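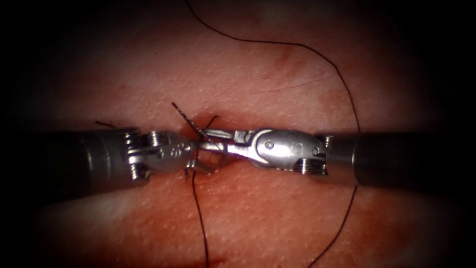 Knoten über der kleinen Wunde, etwas links der Mitte. Ausleuchtung nur im Oval, Ränder dunkel.

Werkbuch Nahtplatz, 27. Nov. 2023
Lesezeit: 2 Minuten

Heute nur Einzelknopfnähte, kleine Wunden. Keine fortlaufende Naht, das kommt erst wenn die Knoten sitzen. Gewebe von Skadel, zweite Packung aus der Oktober-Lieferung. Oberfläche feinkörnig, gleichmäßig, glänzt stark – auf dem Bild lauter Lichtpunkte. Stört beim Fadensuchen mehr als gedacht. Licht beim nächsten Mal eine Stufe runter, Oval darf ruhig etwas größer werden.

Faden: Studness, geflochten, auf 195 mm gekürzt. Vorher hatten wir 259 mm, viel zu viel Schwanz, liegt überall rum und klebt am Gewebe fest. Mit 195 geht es deutlich besser. Noch kürzer würde ich nicht, dann fehlt er beim letzten Wurf.

Stiche:
– Einstich, Abstand zum Wundrand vorher anzeichnen, nach Augenmaß wird es schief
– sechs Nähte gesetzt, vier brauchbar
– eine ausgerissen, Einstich zu nah am Rand
– eine hat sich beim zweiten Wurf wieder gelöst, zu früh losgelassen

Zum Knoten. Erster Wurf doppelt, dann zwei einfache gegenläufig. Zug flach halten, möglichst parallel zum Gewebe, beide Seiten gleich. Sobald eine Seite nach oben zieht kippt der Knoten und wird zum Schiebeknoten, sieht man erst beim Nachziehen. Spitzen nah an der Wunde zusammenführen, nicht oben in der Luft. Klingt banal, war aber bei beiden Fehlversuchen das Problem.

Wundrand soll sich berühren, mehr nicht. Bei Naht drei zu fest, Rand hat sich eingerollt und das Gewebe daneben Falten geworfen. Für die Wertung trotzdem als brauchbar gezählt – hält ja. Kann man anders sehen, bitte im Bogen vermerken wer das strenger handhabt, sonst sind die Reihen nicht vergleichbar.

Feuchtigkeit: nach knapp 6 Minuten unter der Lampe wird die Oberfläche stumpf und der Faden schneidet ein. Also zwischen den Nähten nachbefeuchten, aber nur sprühen. Kompresse auflegen hatten wir letztes Mal, da bleiben Fusseln in der Wunde. Abtupfen mit den Cindley-Tupfern, die anderen sind zu rau.

Schnittenden ca. Handbreite weg vom Feld ablegen, nicht auf dem Gewebe liegen lasen. Hab zweimal nach einem alten Rest gegriffen statt nach dem Fadenende.

Zugprobe mit dem Kariuki-Federmesser erst morgen, Gerät war belegt. Die vier guten Nähte bleiben bis dahin abgedeckt im Kühlschrank, unteres Fach, Deckel ist beschriftet. Bitte nicht wegwerfen, auch wenn es unschön aussieht.

Offen:
– Studness nachbestellen, angebrochene Rolle reicht nur noch für eine Reihe
– Schablone für den Randabstand zuschneiden, Folie liegt in der Schublade
– Gewebe umdrehen? Rückseite scheint glatter, evtl. weniger Glanz
– Bogen um eine Spalte "Knoten gekippt j/n" ergänzen
– klären ob wir die eingerollten Ränder getrent zählen

Nächste Reihe gleiche Fadenlänge, gleiche Wundgröße, nur das Licht ändern. Sonst weiß hinterher keiner woran es lag.

Zuletzt aktualisiert: heute, Tippfehler im Abschnitt Stiche korrigiert

Diese Seite verwendet Cookies, um die Anmeldung zu speichern. Mit der weiteren Nutzung stimmen Sie dem zu. Einstellungen | Verstanden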